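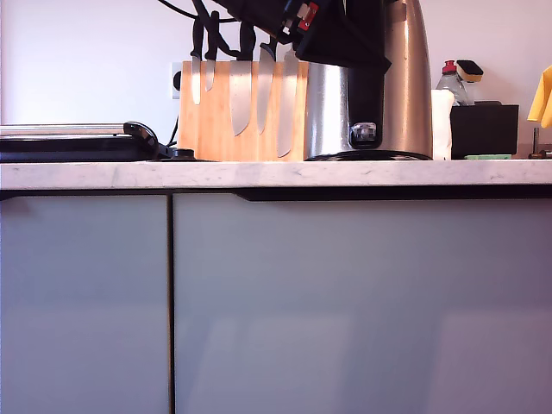

Section 4: Setting Up the Counter
Text by Stamatia Zacharopoulos. Steps checked in the kitchen by Brayan Henao. Revised March.

Welcome to the best part of the guide! Cupboards and drawers are satisfying, but the counter is where you will feel the difference every morning. This section covers the knife block and the kettle, the two things in the Helach kitchen that stay out all the time. Set aside 50 minutes if you are starting with a full counter. If you have already worked through Section 3, you will be done a lot sooner.

You will need: a soft cloth, mild dish soap, a dry towel, a tape measure and a sheet of paper for your notes.

4.1 Clearing and wiping

1. Move everything off the stretch of counter between the sink and the wall socket. Yes, everything, even the jar you think is fine where it is.

2. Wipe the marble with warm water and a drop of dish soap, then go over it again with plain water.

3. Dry it with the towel. Do the front edge too, where drips like to collect.

CAUTION: Keep vinegar, lemon juice and descaling liquid off marble. They leave dull marks that will not wipe away.

4. Open the cabinet doors below and wipe along the recessed handle strip. Crumbs love it in there.

4.2 Placing the knife block

The block in our kitchen is pale wood with the knives hung on the front, blades down, so you can see each one before you reach for it. We love this style! There is no guessing which handle belongs to the little paring knife.

1. Stand the block against the wall with the blades facing you. Check that it sits flat and does not rock.

2. Leave 20 cm between the block and the front edge of the counter. If your counter is too shallow for that, push the block as far back as it will go and move on.

3. Hang the knives one at a time, holding each by the handle and lowering it straight in. We keep the short blades on the left and the long ones on the right. Left-handed cooks may prefer to flip this. Marijke Jansen did, and she says she will never go back.

4. Let go slowly and make sure each knife is held before you pick up the next.

CAUTION: Blades on an open-front block are exposed. In a home with small children, put the block in a high cupboard with a latch and skip to 4.3.

Note: Always dry knives fully before hanging them. A damp blade resting against wood will stain it sooner or later.

5. Gather any cables that run behind the block and tie them back so they cannot catch on a handle. A strip of hook-and-loop tape does the job. Leave enough slack to pull the plug out without tugging.

4.3 Placing the kettle

1. Set the kettle base on the flat, dry part of the counter, close enough to the socket that the cord never stretches.

2. Turn the kettle so the handle faces the side you pour from. With a big loop handle you get a lovely secure grip, so make the most of it.

3. Fill with cold water, close the lid, boil and pour away. Do this twice with a new kettle.

4. Leave the lid open for 20 minutes afterward to let the inside air out.

5. Once it has cooled, buff the outside with a dry cloth, following the direction of the brushing. Steel picks up every fingerprint, and a quick buff makes it glow.

CAUTION: Unplug the kettle before cleaning it. Never put the body or the base under the tap.
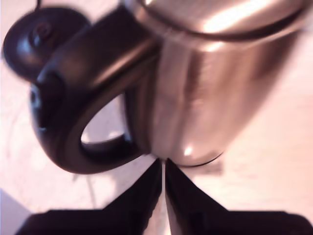 4.4 Trying it out

Make a cup of tea! Really, this is the test. Fill the kettle, boil it, slice a lemon on a cutting board and put everything back. If you had to move one thing to get at another, shift them apart and try again. Shabnam Jadoon swapped her kettle and block three times before she was happy, and now she has the nicest tea corner of anyone in the Flutden group.

When you like the layout, write the distances on your notes sheet and copy them to the chart on the last page of this guide.

For replacement knife blocks, quote part 319 when you write to Marius Buzatu at the Ekia parts desk. Spare kettle lids are covered in Section 7.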